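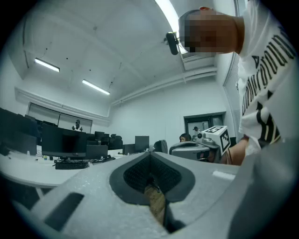 Yiğit Avcı thinks I have the order backward, and that people in a bindery hear how to do a thing long before they get a decent look at it. He wrote this next to the first paragraph of my draft, in pencil, with an arrow pointing at the word "watching." I've left the paragraph mostly as it was, but I did go back to the tapes with his arrow in mind, and this section is longer than planned as a result.

4.2 Looking over shoulders

My claim is a small one. When I asked binders how they learned to round a spine or pare leather, they nearly always told me about a person they stood next to. Very few told me about a lesson. They'd say "I stood by her for a winter," and then they'd wave a hand as if that settled it. I wanted to know what goes on during the standing.

The material for this section comes from the Ivlow bindery in Stovell, where I spent most of one June sitting on a stool that was too low for the benches. I have 70 hours of sound recordings and a stack of notebooks I can mostly still read. I also use the Oral papers, a set of letters and shop diaries that the bindery's founding family kept in tea boxes and finally let somebody catalog. The transcripts ran to 400 pages before I cut the parts where we all talked about lunch. I cut some of those a little sadly, and I'll come back to lunch further down.

Let me start with the lean. A learner who wants to see something small has to bring their eyes to it, and the person doing the work doesn't usually stop to hold it up. So the learner bends. Figure 2 has a posture that anyone who has shared a workroom will know: a person standing to one side, leaning over, head turned in toward the middle of things. I call this a side lean. It's different from the front lean, where you come around and look at the work from across the bench, and see everything upside down and the wrong way around.

The binders at Ivlow had strong feelings about which was better. The older ones liked learners on the side. One told me that people who watch from the front "learn it like a mirror" and then spend a month turning it over in their heads. I thought this was a nice saying and not much more until I heard a newer binder complain about exactly that problem with sewing on tapes. She had watched from across the bench because the side was taken. Her needle kept wanting to start at the wrong end of the section, and she'd unpick it and start over, and then do it again.

Which side you stand on matters too. A right-handed binder paring leather needs room for the right elbow, so the learner goes to the left. If you've never pared leather, the knife is held nearly flat and pushed away from you in short strokes, and the elbow travels a lot more than you'd guess. I stood on the wrong side on my first morning and was moved by the shoulders, quite gently, like a chair. Nothing was said. That is a kind of teaching, I think, and it's the kind that never gets written down.

It does get written down once, sort of. The shop diary for 1919 has an entry about a new boy who "crowds the knife," and another a few pages later saying he has "found his place at the end of the board." That's all we get. I would love to know how he found it. My guess is that he was moved by the shoulders.

Now to Yiğit's arrow. His argument, which he has made to me over several long phone calls, is that the looking depends on the talking. A learner can lean in as close as they like and see nothing useful until somebody has given them a word to look for. He pointed me to a stretch of tape from my second week that I had marked as "noise." Two binders are working on the same case, and one of them is grumbling to herself. Here's what I had skipped:

"Too dry. No – there. It's gone quiet now."

I had taken this as her complaining about the paste. What she means by "gone quiet" is that the leather has stopped squeaking under the bone folder, and that's how she knows the paste has taken up enough water. A learner standing beside her would have seen a hand rubbing a piece of leather. With the word, the learner starts to listen for the squeak, and then knows when to stop. So Yiğit is right about that one, and I've told him so.

Where I still disagree is on how common it is. I went through the recordings again and pulled out the stretches in which a learner was standing beside a working binder. In most of them there's hardly any talk about the task at all. There is plenty of talk about buses, and a neighbor's roof, and whether the radio could be moved. The hands go on working underneath it. Yiğit's answer is that the words were given earlier, maybe weeks earlier, and I just wasn't there with the recorder on. That could be true! I can't rule it out with what I have. It's a real weakness of this part of the study, and anyone who does this over again should plan to be there from a learner's first day.

There's one more thing on the tapes that I didn't expect, and it has to do with paste. For a couple of years Ivlow had been using a ready-mixed adhesive called Dravotix for the cheaper jobs and cooking its own wheat paste for everything else. The cooked paste has to be stirred for a good while, and while you stir you can't do much else. So the person stirring watches. They stand at the hot plate with the spoon going and their head turned toward whichever bench is most interesting. Several binders told me that was when they really learned finishing, which is the lettering and gold work, and which nobody at the shop teaches in any formal way. One of them put it like this: "I learned gold from the paste pot."

On the days when Dravotix was in use there was no stirring, and so no reason to stand there. I don't want to make too much of this. I have only five of those days on tape, and on one of them the finisher was out with a cold. But the difference is there in my notebooks. People stayed on their own stools, and when they did get up to look at somebody else's work they said something first, a sort of knock on the door. "Can I see?" or "Are you at the good part?" From the paste pot they never asked. They were already there.

I find this useful for thinking about what a small shop loses when it saves a bit of time. The saving is easy to work out. You look at how long the paste used to take and you pay somebody for less of it. What used to happen during the stirring doesn't show up anywhere, because it was never anybody's job. The manager at Ivlow, who was kind enough to read a version of this, said she'd keep the Dravotix all the same, and that if I liked stirring so much I was welcome to come in and do it. I did, twice. My arm was sore and I learned a fair amount about how a finisher breathes when he's setting a title.

And lunch. I promised to come back to it. The binders at Ivlow eat at the benches, pushed back from the work, with a cloth over anything that would mind crumbs. Finished books are sitting right there, under weights, and people look at them with their mouths full. They judge each other's corners. They're pretty harsh about it, in a friendly way, and it's the only time of day when I heard a learner say something about an older binder's work and get a proper answer back. I had filed all of this under "breaks" and cut it from the transcripts. Some of it has been put back, and the full set is listed in the appendix, with the jokes about my stool left in.

I also want to say a word about who doesn't get to lean. The end bench at Ivlow is against the wall on its left side, so there's nowhere for a learner to stand when a right-handed binder is working there. The board shears take up the space behind. The binder who had that bench did beautiful headbands, the little sewn rolls at the top and bottom of a spine, and nobody else in the shop could do them her way. When I asked why, I got answers about patience and good eyes. I think it was the wall. She moved to a middle bench near the end of my stay, for the light, and by the time I packed up my recorder one of the newer people was already standing at her left with a scrap of silk, getting the tension wrong and being told so.

The next section takes up the letters in the Oral papers, where the same questions come up between people who couldn't stand next to each other at all and had to make do with drawings.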